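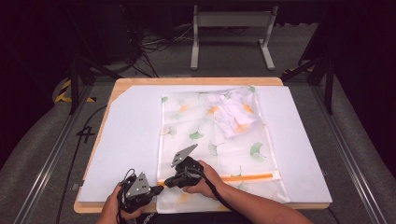 My sweater comes out of the wash with small balls of fiber, is it the machine or the wool?

Posted by Damir Babić in Laundry and Clothes

Hello all. I have a gray wool sweater from Selta, bought in May, and I have washed it 3 times until now. After each wash there are more small balls on the front and under the arms. I use the wool program of my washing machine (it is a Nanent, the narrow model that opens from the top) with cold water and the spin at 800. The detergent is a liquid one for wool, and I put a little less than the bottle says.

My wife thinks the machine is too rough and I should wash it by hand in the sink. My mother thinks that the wool is simply bad. I would like to know who is right before I buy a second one of the same kind, in dark blue. Also, is it safe to use a razor to take the balls off? I tried on the inside of one sleeve and it worked, but I was afraid to continue.

I dry it flat on a towel in the bathroom and it needs almost two days.

Edit: the label says 70 percent wool and the rest is polyamide.

2 replies

Jalus
Both of them are a little right. The balls come from rubbing. Short fibers work themselves out to the surface and then they twist together. Soft wool that is spun loosely will do it more than hard wool, and a blend is often worse, for the polyamide is strong and holds the balls on the sweater when pure wool would let them fall off.

Look where you have them. Under the arms and on the front is where the sweater rubs when you wear it, against your coat, a seat belt or the edge of a desk. If the machine was the main problem, I would expect them everywhere, also on the back. So I don't think washing by hand will change very much.

What I would do:

Turn it inside out before washing. Close it in a mesh bag, one sweater in one bag, and don't wash it together with jeans or anything with hooks. Put the spin down to 600 or even lower if your machine permits it. It will drip more, so first roll it in a dry towel and press, don't twist. Two days for drying is long, but in a bathroom without a window it is normal. Change the towel under it after the first evening and it will go faster.

And wash it less. Wool can hang near an open window overnight and be fresh again. I wash mine perhaps two times in a winter, unless I spill something.

About the razor: I did it for years, and then I made a hole in a cardigan which I liked very much. A small electric fabric shaver is safer. Lay the sweater on a hard table, pull it smooth with one hand, and move the shaver in small circles without pressing. Do not go over the seams. After the first good shaving there are usually fewer new balls, as the loose short fibers are already gone.

For the blue one, rub the fabric in the store between two fingers for half a minute. If it gets fuzzy already, leave it there.

Mihăilă
hand wash always, machine kills wool. i use shampoo for hair, works the same and is cheaper

Comment by Damir Babić
Thank you both. I checked the back of the sweater and it is almost clean, so it must be from wearing. I carry my work bag across the front every day, and I did not think of this. I will buy the shaver and wait with the blue sweater. Jalus, do you use fabric softener for wool, or never?

Comment by Jalus
Never for me. Read the label of your detergent, many of those for wool have something softening in them already.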